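Baltus two-arm bench humanoid with Dradell hands: long-term review

Reviewed by Solange Zacharias, 1/19/21

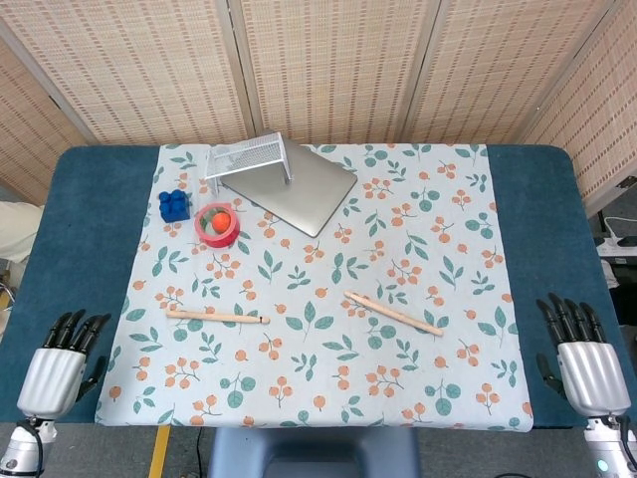 The Baltus has been on tabletop work since July, long enough for the first impression to wear off and the first real fault to show. It is a good machine with one weakness that a buyer should know before signing. The weakness is in the right hand and its cable, and it ended with a stop that did not do what the manual says it does.

Setup was simple. The arms were calibrated in a morning and the hands mate to the wrists with a single collar. Finger control is precise for the price. Thin rods, small balls and toy bricks are all within its range. Flat, smooth objects are harder, and a closed laptop remains the item most likely to be dropped. Soft table coverings help, as the fingertips can press down a little without tripping the force limit.

The fault appeared after 540 hours. During a slow pick the right thumb stopped reporting position. The controller held the last known value and went on closing. The grip force reached 62 newtons against a configured limit of 25 before the arm halted. The object was a wooden stick and it split along the grain. A finger in the same place would have been badly bruised at the least.

I pressed the stop button as soon as I heard the wood go. The arm stopped. The hand did not release, and it did not go limp either. It stayed clamped until power was removed at the wall. The manual states that a stop leaves the fingers free to be opened by hand. On firmware 5 this is true only if every finger encoder is reporting.

The cause was a broken conductor in the hand cable, close to the wrist, where it bends each time the forearm turns. The left cable had the same number of hours and tested clean. The right arm had done more of the turning.

Mendes, the dealer, sent a new cable within the week and did not argue about the warranty. The software side was slower. Drusarau, who write the hand controller, first called it a wiring problem – which it was, but a lost encoder should never be treated as a still finger. The later firmware cuts motor current when a reading goes stale. I pulled the connector on purpose to test it and the hand went slack each time.

Check the cable at the wrist monthly, keep hands clear during any closing move, and put the mains switch within reach of the operator's chair. Units still on firmware 5 should not be run with people at the table.

Fingers and calibration: very good. Cable routing: poor. Fault handling: unacceptable as shipped, acceptable after the update.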